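Swimming at Hilstead through the winter

I went back to swimming in November after two years of not going near a pool. My knee had stopped me running and I was tired of sitting in the house. Hilstead is the nearest baths to me, a short walk down from the Kistness bus stop, and the early session opens at half past six.

The first morning I managed 400 metres and had to hang on to the rail between lengths. I had forgotten how much of it is breathing. My arms were fine. I was holding my breath under the water and then trying to do everything at once when my face came up.

Asnakech Mersha swims in the lane next to mine and she told me to hum as I breathe out. It felt daft but it worked within a week or so. By February I could do the 400 without stopping, and then go on to do more if the lane was quiet.

A few things I would tell anyone starting again. Take a padlock, as the lockers no longer take coins. The showers on the left are warmer. Goggles from the front desk are cheap and they leak, so buy a pair in town. Eat something small before you go, half a banana is enough for me, and have your proper breakfast afterwards. I go to the café on Pugh Street for mine.

I also wash my kit the same day now. Leaving it in the bag until the evening ruined one costume and made the car smell of chlorine for most of December.

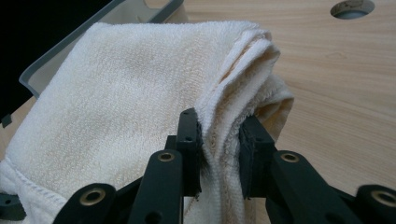
Hilstead Early Swimmers, Members' Blog

An old thick towel is still better than the thin travel sort, even if it takes up half the bag. I tried the thin one for a fortnight and was cold all the way home.

Getachew Feyisa is putting names down for the spring distance swim at Gulonia. You can enter as a pair and split the lengths between the 2 of you, so Asnakech and I have said we will do it. The form is on the board by the turnstile.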